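How to Clean the Door Gasket and Drain Filter on a Front Loader

If your clean shirts come out smelling like a basement, the trouble is usually in one of two places: the rubber ring behind the door, or the filter down at the bottom of the machine. Both can be cleaned in under an hour with things from under the sink. I do the gasket every other week and the filter every couple of months.

What you need

An old towel and two rags
White vinegar
A soft toothbrush
A shallow pan, the flatter the better
A flat screwdriver or a coin, if your filter cover needs one
Rubber gloves

I have used Merkitz washer tablets and the Vavumo powder for the drum. They both worked about the same for me, and plain vinegar is fine for the rubber. Wring the rag out well, and wipe the vinegar off afterward with plain water. Never use vinegar and bleach together.

Before you start

Make sure the cycle is finished and the drum is empty. Turn the machine off and unplug it. If the last load was a hot one, let it sit until it cools, because the filter can let out a fair amount of water.

Cleaning the gasket

1. Open the door all the way. Pull back the lip of the rubber with your fingers and look into the fold. Start at the top and work down both sides.

2. Take out anything loose. Coins, hair ties and lint collect at the bottom of the fold.

3. Dampen a rag with vinegar and push it into the fold. Go all the way around. Use the toothbrush on dark spots, but don't scrub hard enough to rough up the rubber.

4. Wipe the inside of the door glass too, mainly the lower part where it sits against the gasket. Soap film there can cause a slow drip.

5. Rinse with a rag and clean water, then dry the fold with the towel.

Cleaning the drain filter

Look low on the front panel for a small cover. Some are round, some are square. My old Giltemach had a square flap that popped off with a coin. Check your manual if you don't see a way in.

1. Lay the towel on the floor and slide the pan under the opening.

2. If there is a small drain hose, pull it out, aim it into the pan and take off the cap. Put the cap back on when the pan is full, empty it and repeat.

3. Turn the filter counterclockwise, slowly. Stop if water comes fast and let it run out before turning more.

4. Rinse the filter in the sink and brush off the lint. Feel inside the housing for buttons or bits of paper.

5. Screw it back in until it is snug, close the cover, and plug the machine in. Run a short rinse with no clothes and check for leaks.

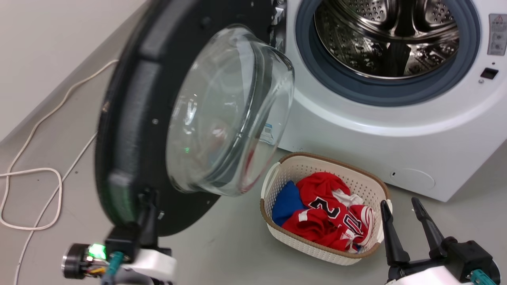 Sports jerseys and other slick polyester hold on to odors more than cotton does, so wash them soon after they are worn. Turn them inside out to protect the numbers, use cold water, and go easy on the detergent. Up to 2 tablespoons is enough for a small load in my machine. Too much soap is what feeds the film in the gasket to begin with.

Leave the door open between loads - a few inches will do if you have small kids or pets, and check the drum before you close it.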